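Old cloth finds new work in Primthorpe
2/5/01

Bring out your worn sheets! The cloth exchange on Bashir Street is open again after its winter break, and the first morning brought in 610 pounds of old bedding, towels, curtains and work clothes, the most it has ever taken in over a single opening.

The exchange runs out of the former Cavness dry goods store at number 108, and it takes just about anything woven or knitted, stained or torn or missing its buttons.
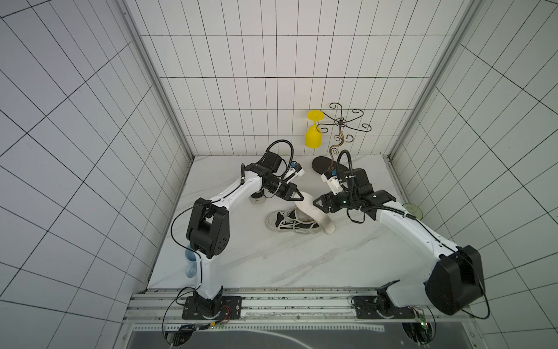
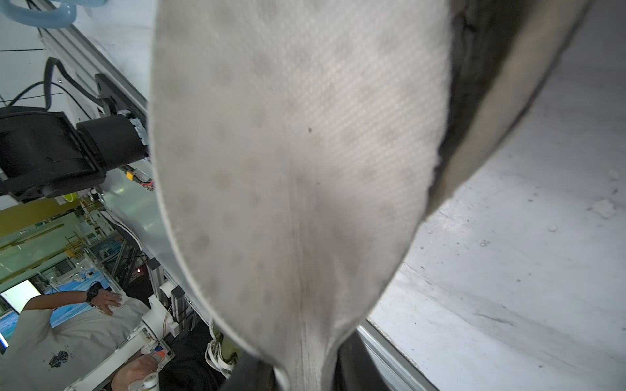 White tile walls and a marble-patterned floor, top; a fold of light gray cloth up close, bottom.

If you haven't been in yet, the idea is wonderfully simple. You carry in a bag of cloth you no longer want. It gets weighed on the old feed scale by the front door, sorted on the long tables in back, and put out on the shelves by kind. Then you, or anybody else, can take home whatever looks useful. Washed rags sell for 10 cents apiece. Everything bigger goes by the pound, and quilting scraps are free to anyone under twelve (bring your own sack).

Primthorpe has been throwing good cloth in the county landfill for as long as there has been a county landfill. Before that, most of it went up the road to the Sernora paper mill, which bought rags by the wagonload and turned them into ledger paper. The mill stopped buying rags long before most of us were born, but its old price list still hangs in the town library, next to the map case, and it makes terrific reading. White linen brought the best money. Colored wool was hardly worth the hauling. There is a separate line for sailcloth, which is a real puzzle this far from any ocean.

That price list is where the exchange got its start. It was part of a library display on town businesses two winters ago, and people kept stopping in front of it and saying they had a closet full of the stuff. By spring there was a sign-up sheet, and by fall there was a lease on the Cavness building, which had been standing vacant with its beautiful oak counters still in it. The counters are now the sorting tables. The brass yardsticks are still nailed along the edges, and they get used all day long.

What comes in

Sheets lead the pile by a long way. Bottom sheets wear out in the middle while the sides stay strong, so a sheet that looks hopeless can still give up two good long strips, and those are in demand for rag rugs. Flannel never stays on the shelf past noon. It makes fine dust cloths, and the gun club and the furniture refinishers both come looking for it.

Denim is next. Worn jeans are bought for patches, for pot holders, and for the heavy tote bags that seem to be on every other shoulder in town this winter. The high school sewing class took home a whole barrel of denim in December and turned it into aprons for the cafeteria kitchen. They look great, too, with the back pockets left on for a pencil and a thermometer.

Curtains were the surprise. Nobody expected so many of them, and a lot came in still lined and in very good shape. The best of these are set aside on the rack by the window, where the theater group gets first pick before a show. Anyone who saw the holiday pageant has already met the gold brocade from somebody's dining room. It was on the third king.

Towels with holes go to the animal shelter in Sernora, which will take as many as we can send. Old blankets go there as well. Please leave out anything with stuffing. Pillows and comforters are the one thing the exchange has to turn away, and there is simply no room for them.

Looking after cloth at home

The notice board by the door has filled up with tips from customers, and they're worth the trip on their own. A few favorites:

Cut buttons off with the thread still in them and string them in sets before you bring the shirt in. Sets of five or more get their own drawer.

Turn a sheet sides to middle while it is still only thin. Once it has split, the seam has nothing to hold on to. Run the new center seam flat, and you get years more out of it.

Skip the fabric softener on anything meant for drying dishes. It leaves a coating, and the towel just pushes the water from one side of the plate to the other.

Don't throw out a wool sweater that shrank in the wash. Felted wool won't ravel, so you can cut it with ordinary scissors into mittens, coasters or insoles. The insoles are marvelous in rubber boots.

Save selvages. One customer braids them into plant ties, and another makes them into the prettiest little trivets.

Tear woven cotton along the grain where you can. It goes faster than cutting and it comes out straighter, and the noise is very satisfying.

New this season

The big news is the mending table. It will be set up at the front of the store every time the exchange is open, with good light, three sewing machines, a box of darning eggs and a huge tin of thread. Bring whatever needs fixing and sit down. There will always be somebody on hand who can thread a bobbin, and beginners are more than welcome. The machines are plain straight-stitch models, all recently oiled, and one of them is a treadle that runs like a dream.

Rug classes are coming back as well. The last round was full before the sign-up sheet was even taped to the door, so this time there will be two sections, one for braiding and one for the toothbrush-handle method (much easier than it sounds, and yes, you can bring the toothbrush). Each section runs four weeks. Strips are included, and you pick your own colors off the shelf. Both sections meet in the upstairs room, and the stairs are steep, so anybody who would like a ground-floor seat should say so at sign-up and a table will be moved down.

The exchange has also started a household bag program. A household that joins gets a sturdy drawstring bag to keep in the laundry room, and when it's full you trade it at the counter for an empty one. There are 50 bags to start with, sewn from striped ticking that came in last fall in one enormous roll. More will follow if the first batch goes quickly. They have a loop at the top for hanging on a nail or a doorknob, and the stripe hides the dirt.

Quilters should keep an eye on the far end of the counter. A trunk of feed sacks turned up in a barn north of town, washed and folded and in colors you just don't see anymore: a soft green print with tulips, two different plaids, and a blue so bright it looks like it was printed yesterday. They'll be put out a few at a time so that everyone has a chance at them. Limit two to a customer, please, and no holding them behind the flannel for a friend.

Where the money goes

Last year's sales covered the rent and the heat and left enough over for the library to frame the mill price list properly, behind glass. This year's aim is a second washing machine. The one in the back room has been running from opening to closing and the spin cycle has begun to walk it across the floor. After that comes a better dryer vent, and a handrail for the front steps before next winter's ice.

A second drop-off spot is in the works for people who live out past the creek and can't always get downtown. The grange hall has offered its side porch, which has a roof and a latch, and a bin should be in place there before the spring cleaning season gets going. Until then, bags may be left at the library desk during regular hours. Tie them shut, and put a slip of paper inside if anything in the bag needs washing.

The exchange is open mornings, and on the first evening of each month until eight. Park behind the building and come in by the alley door if your load is heavy. There's a hand truck just inside, and the coffee pot is right next to it.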